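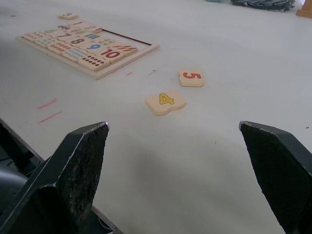
Section 4: Setting out and using the number board

The Curnammont number board is meant for one child at a time, or two children taking turns, on a flat table at sitting height. Choose a table with a clear top and put the tray down with plenty of room beside it, so that loose pieces have somewhere to go. A plain white tabletop works well for this, as the coloured numerals such as the blue 9 and the red 10 are easy to pick out against it. The numeral pieces and the dot pieces lie in neighbouring rows, and the raised border keeps them in the tray.

Before first use

1. Take off all packaging and throw it away.
2. Wipe the tray and pieces with a dry cloth. A little wood dust is normal.
3. Run a finger along the border and the edges of the pieces. If you find a splinter, do not give the board to a child. Contact Dimitriou, who handle returns for us.

Playing with the board

1. Set the tray down with the numerals the right way up for the child.
2. Lift out the dot pieces and spread them on the table, face up. Leave the numerals where they are.
3. Ask the child to choose a numeral and say it aloud.
4. Let the child look for the piece with the same number of dots. Touching each dot while counting helps, especially with the higher numbers.
5. Put the matching piece back in the tray next to its numeral.
6. Carry on until the row is full.

Note: Start with the low numbers only. The pieces from 7 upwards have small dots set close together, and younger children tend to lose their place - a strip of card laid under each row of dots makes it easier.

Note: Once the child knows the board well, take out both rows and mix them.

Caution: Do not let children stand on the tray or lean it against the table edge. Keep the pieces away from children who still put things in their mouths.

Cleaning and storage

1. Wipe with a slightly damp cloth. Do not soak the board or put it in a dishwasher.
2. Leave the pieces face up to air before putting them back.
3. Store the tray flat, with all the pieces in, away from radiators and direct sun. Do not stack more than four trays.

Lost pieces can be ordered singly from Dimitriou. Give the part number, 116, and say whether you need a numeral or a dot piece.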